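Unit 4 handout: Fabric care and laundry basics

Read this before the lab session. Bring it with you, along with one cotton item and one item made of a synthetic or a blend.

## 1. Fiber groups

Fabrics are sorted by where the fiber comes from.

- **Plant fibers** — cotton, linen, hemp. Strong when wet. They take hot water well but shrink and crease.
- **Animal fibers** — wool, silk. Weak when wet. Heat and rubbing cause wool to felt, and felting can't be undone.
- **Synthetics** — polyester, nylon, acrylic. They dry fast and hold their shape. They also hold on to body oils, so smells come back sooner than they do in cotton.

Blends are washed to suit the weakest fiber in them. A shirt that is mostly cotton with a little wool is treated as wool.

## 2. Water temperature

Most everyday loads do well at 40 degrees Celsius. Bed linen and dish towels can go hotter if the label allows. Wool and silk go in cold water with a mild detergent.

Protein stains (egg, milk, blood) need cold water first. Hot water sets them. Grease is the other way around and comes out better in warm water with a little dish soap worked in by hand.

## 3. Dye loss

Dark blues and reds lose the most color, mainly in the first few washes. In the Jutthorpe exercise from Unit 3 you rubbed a damp white cloth on an inside seam. Use the same test at home before you mix a new garment into a load. Denim dyed with indigo will keep giving up color for years, so wash it inside out with other darks.

## 4. Sorting and folding

Sort by color first, then by fiber, then by how dirty the items are. Many people skip the last step and end up washing lightly worn clothes with muddy ones.

Smooth each item flat before the first fold. Jeans are folded leg over leg, then in thirds or quarters depending on the shelf. Heavy items go at the bottom of a stack. Knits are folded, never hung, or the shoulders will stretch.

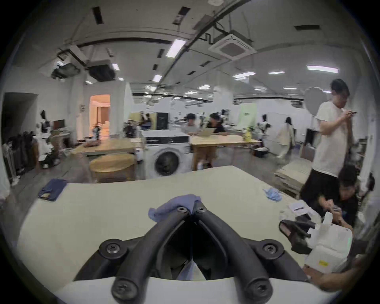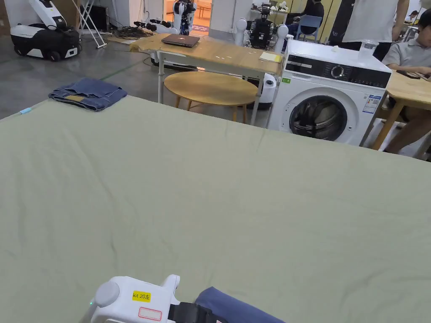
Blue fabrics in different shades, with folded denim in the second picture.

## 5. For the lab

Work in pairs at Dromurwood, Room 145. Each pair fills in one record sheet with these headings:

1. Fiber content, copied from the label
2. Care symbols, drawn and explained
3. Result of the damp cloth test
4. Wash plan: temperature, cycle, drying method

If a label is missing, write "unknown" and plan for the gentlest wash.

## 6. Reading

Carvalho, *Household Textiles*, chapter 3, through page 29. The Enora chart of care symbols is at the back of your course pack — learn the wash and dry symbols for the quiz. Bleach and ironing symbols come up in Unit 5.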